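Valell Handling Group – shared notebook
Entry: June, hanging-object series, second block
Recorded by: Ningsih Halim. Checked by: Nidia Villca

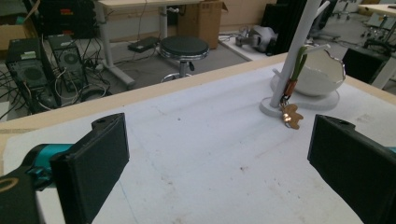

The purpose of this block was to determine whether the wrist-view policy trained in the first block can be improved by changing only the way demonstrations are started. In the first block every demonstration began from the same raised pose. The policy learned the task from that pose and did poorly from any other. Nidia proposed that we keep the object, the stand and the table as they were and vary the approach alone.

Task definition, unchanged: take the keychain off the stand by its charm or strap, move clear of the rod, and release over the table. A trial is scored as a success only if the stand remains upright and the bowl is not displaced. Contact with the rod is recorded but is not a failure.

Method. We collected 80 demonstrations with the hand-held gripper. Of these, 30 began from the standard raised pose and the remainder from low or lateral poses chosen by the operator. No demonstration was trimmed at the start. Operators were asked to move at a steady pace and to avoid pausing in front of the charm, a habit we had noted in the first block and which the policy had copied faithfully.

Training followed the Majumder configuration without modification. The only input was the wrist view. I considered adding gripper width as a second input but decided against it, as we would then be unable to compare the two blocks.

Evaluation. We ran 46 trials on the Bulto arm, alternating raised and low starts. The complete score sheet is in the group folder. The remarks below are from my own notes, made at 4 p.m. while the trials were fresh.

– Raised starts: behavior close to the first block. No loss that I can attribute to the mixed data.
– Low starts: clearly better. The first-block policy tended to climb toward the rod and stall. The new one goes to the charm.
– Lateral starts were left out of the evaluation for lack of time. They should not be claimed in any summary.
– The most common failure is now closing early, with the fingertips short of the charm. The charm swings after a light touch and the policy does not wait for it to settle.
– Stand tipped in two trials, both after a grasp on the strap close to the rod.

Nidia questioned whether the early closing comes from the gold surface of the charm, which changes considerably in appearance with the angle of the view. I think timing in the demonstrations is the more likely cause. We agreed that the present data cannot settle the matter.

Next steps. Collect 10 further demonstrations in which the charm is deliberately set swinging before the grasp, retrain, and repeat the low starts only. Tivetti has asked for the score sheet in their own format – Nidia will convert it. The finger pads are to be inspected before the next session and the result entered here.

Open item: the calibration file used for the first ten trials has the old name. Contents are identical. Rename before archiving.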